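Oiling a stave worktop

Updated February 27, 2023

A top made of glued staves moves with the seasons, and most of that movement is across the grain. Oil slows it. Sand with the grain using 120 grit, then 180, and vacuum between grades. Darker staves often take up less oil than pale ones, so wipe the whole surface evenly and judge by touch.

Allow 300 ml for the first coat on a top of average kitchen size. Leave it for 20 minutes, then wipe off everything that has not soaked in.

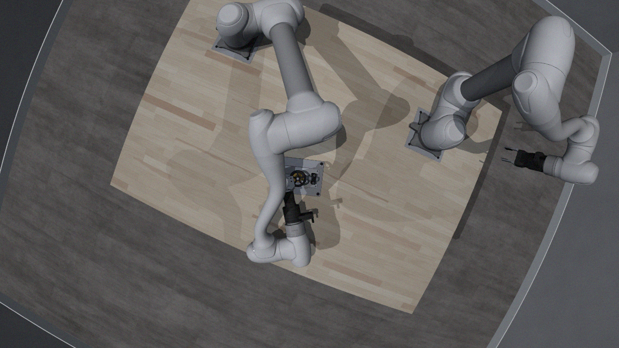
Fixings

Brackets and plates screwed through the top need slotted holes across the grain. Round holes hold the wood still and it splits, usually in August or once the heating comes on. The Fandgate slotted bracket allows 3 mm each way – enough for most kitchens.

Rings and scratches

Rub pale rings with oil and a grey nylon pad, following the staves. For deeper marks, sand the full length of the affected stave and feather out into its neighbours. Re-oil the same day. Oily cloths can catch fire on their own – dry them flat outdoors before binning them.
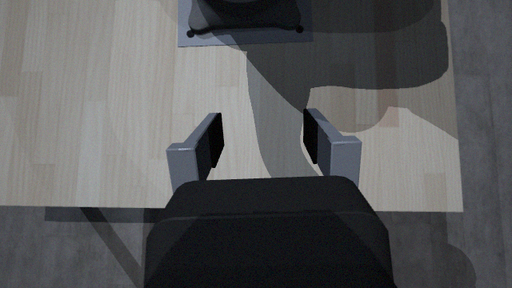 Light wood tabletop, viewed from directly above.

Repeat the oil twice a year, and more often beside a sink.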